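Software sorts the night calls of bats along a river valley

A classifier trained on 2000 hours of ultrasonic recordings can now separate the feeding calls of bats from their social calls, according to the team that built it. The program, named Petix, was written over two winters by Azadeh Mirzaei and Natanael Furtado, who had until then marked up such recordings by hand.

Bats call well above the range of human hearing. A detector left in a hedge overnight stores each pass as a short file, and a single busy night can fill a card with 3120 of them. Many hold only wind, rain or crickets.

Petix first turns each file into a spectrogram, a plot of pitch against time. A neural network then searches the plot for call shapes and draws a box round each one. A second, smaller network gives every box a label and a score. Files scoring below a set threshold go to a person.
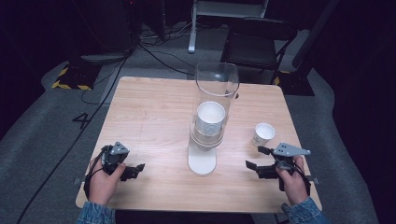 The threshold matters more than the network, Mirzaei says. Set low, it lets cricket noise through as bat calls. Set high, it drops the faint passes recorded at the edge of a detector's range — often the ones a survey most needs.

In a test on one night's files, the program and two human listeners gave the same label to 3075 of the 3120. Most of the disagreements were social calls, which vary between colonies and are poorly covered in the training set.

Oratile Chauke, an ecologist who did not work on the program, would like to see it run on woodland sites before it is used for planning surveys. Leaves scatter the upper part of a call, and the river recordings contain little of that. Furtado is now collecting files from 20 woodland detectors, with the first batch due in January.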